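Former detainees ask Hutport hearing to end long stays in solitary cells

22 August 2024

Four people who were held at the Vurnulska remand centre have told a public hearing in Hutport that they spent weeks alone in cells with little or no contact with a lawyer, and have asked for a legal limit on the practice.

The hearing was called by the Trodness Centre, a rights group which gives free legal help to people in custody. It lasted most of the day and was held in the main hall of the Jõgi building, with several dozen members of the public watching from the gallery.

Vaida Mägi, 32, was the first to speak. She was arrested in May last year after a march against the closure of a minority-language school, and was charged with disturbing public order. The charge was later dropped. She said she was put in a cell on her own on the first night and was not told how long she would stay there.

"I asked every morning and I got the same answer, that it was being looked at," she said. "There was a light over the door that stayed on. After the first week I stopped being sure whether I had slept."

Ms Mägi said she was held alone for 50 days. She saw a lawyer for the first time on the nineteenth day, for less than half an hour, with an officer standing in the room. Letters from her mother were handed to her in one bundle when she was released.

Two of the other witnesses gave evidence from behind a screen and were not named. One, a former lorry driver, said he was questioned at night and asked to sign papers in a language he does not read well. He said he signed them. The other said she was refused a blanket and that her requests to see a doctor were written down but not acted on.

The fourth witness, Tsz-kin Chiang, was working as a freelance photographer when he was detained outside the regional court. He told the hearing he was released without charge, but that his notebooks and memory cards had still not been returned. He has written to the centre and to the prosecutor's office and has had one reply, asking him to fill in a form he had already sent.

"I am not asking for money," Mr Chiang said. "I want my work back and I want somebody to say in writing why I was there."

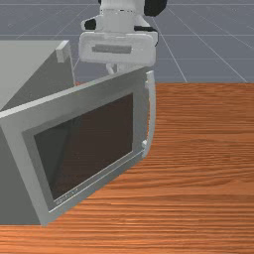
Computer-generated image of a robot arm above a microwave oven.

Under the present rules a person on remand may be kept apart from others for up to 4 days on the order of a duty officer. Anything longer needs a judge's approval, which must be renewed each week. Lawyers at the hearing said the renewals were often granted on paper, without the detainee being present and sometimes without their lawyer being told.

Maarja Paulauskas, a lawyer with the Trodness Centre, said her office had gone through 1,190 custody records obtained after a long court case over access to information. In many of them the reason given for separation was a single line, repeated word for word from one week to the next.

"A judge is supposed to look at the person's situation again each time," she said. "If the wording never changes, it is fair to ask what was looked at."

She said some records had no entry at all for medical visits, although the rules require a daily check. The group plans to publish its full findings later in the year, with names and other personal details removed.

The Vurnulska centre did not send anyone to speak. In a written statement read out by the chair, Bláthnaid Ó Ceallaigh, its management said that separation was used only where it was needed for safety or to protect an investigation, and that all detainees were told of their right to complain. It said it could not discuss individual cases. The statement added that the lighting in the cells had been changed and that a second interview room for lawyers was now open.

Ms Ó Ceallaigh said she was disappointed that the management had not come to answer questions and would invite them again.

Merike Rozīte, a doctor who has treated former detainees, told the hearing that long periods alone can cause lasting problems with sleep, memory and concentration. Some of her patients find it hard to sit in a room with the door shut, she said, and others avoid company altogether. She asked for independent doctors to be allowed into the centre without giving notice.

The witnesses and the Trodness Centre put forward a set of requests. They want separation on remand to be limited by law, every renewal to be heard with the detainee and a lawyer in the room, and interviews to be recorded on video. They also want a deadline for the return of property taken from people who are not charged.

The hearing has no power to make rulings. Its report will be sent to the regional assembly's justice panel, which can ask officials to give evidence. Written statements from other former detainees and their families will be accepted until the report is finished, and can be given in any language.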